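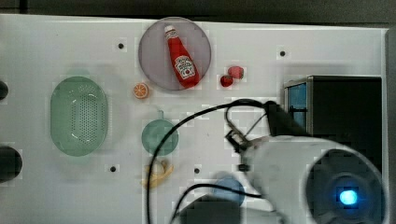 4 min read

Kekeli Kpodo laughs when I ask her about the cable, and then she puts her coffee down and gets serious. "It was such a small thing," she says. "We'd run that arm for weeks with toy food, plates, strawberries, the lot, and then one afternoon in April it just stopped dead in the middle of a reach."

The lab at Norkia is a friendly sort of place, and she is happy to take her time over the story. The fault log said 403, a code that none of them had ever seen. Her colleague Rostyslav Nechyporuk spent 2 days going through the software - he still groans when it comes up - before he thought to wiggle the plug by hand.

"The connector had worked itself loose from all that bending," he tells me. "Every time the arm swung out far enough, it lost the gripper for a moment. I felt pretty silly, I'll admit!"
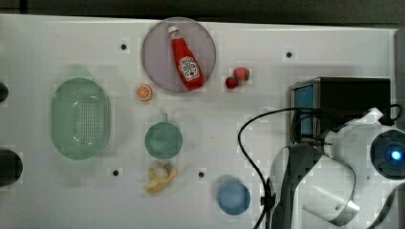

The toy kitchen table at Norkia, with the arm's cable looping over the white top.

What bothers Kpodo most is that the arm could have dropped something heavier than a banana. The team now checks the plug every 800 moves, and she would like a proper clamp on it before the next job starts. "I've asked for six," she says, "and I'm still waiting on the first one."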